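4. Setting up the microwave

Do this before anyone in the Buckley flats wants their tea.

1. Put it on a flat, steady worktop. Leave a good gap at the back and sides, 9 cm at least.
2. Take out all packing, incl. any tape inside the door.
3. Plug straight into the wall. No extension leads.
4. Glass of water in the middle, door shut, run it for 4 minutes. Water should be hot — mind your fingers.

CAUTION: never run it empty. No foil, no metal trays, no gold-rimmed plates.

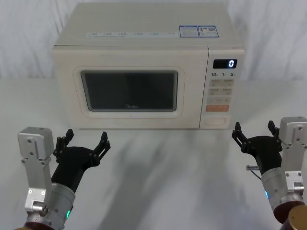 Cleaning comes next, and it's mostly the door people forget. Damp cloth, drop of washing-up liquid, dry it after. Don't spray anything at the controls. To open up, use the oval button at the very bottom of the panel, under the wide orange one, and don't yank at the door. Wipe round the stickers on top, dont scrub them — the small print may be needed if you ring for a repair.

NOTE: Soup for one, start with 133 seconds if your dial-in allows it, otherwise two minutes and a bit. Stir. Let it stand.

5. Spills: wipe same day. Baked-on stuff, steam a bowl of water with lemon, then wipe agian.

Comments (3)

Meenakshi Mittal: Does the 9 cm include the top? Ours is under a shelf.

perkum_flat4: more on top I'd say, check the maker's leaflet

Jo: lemon thing worked a treat, thanks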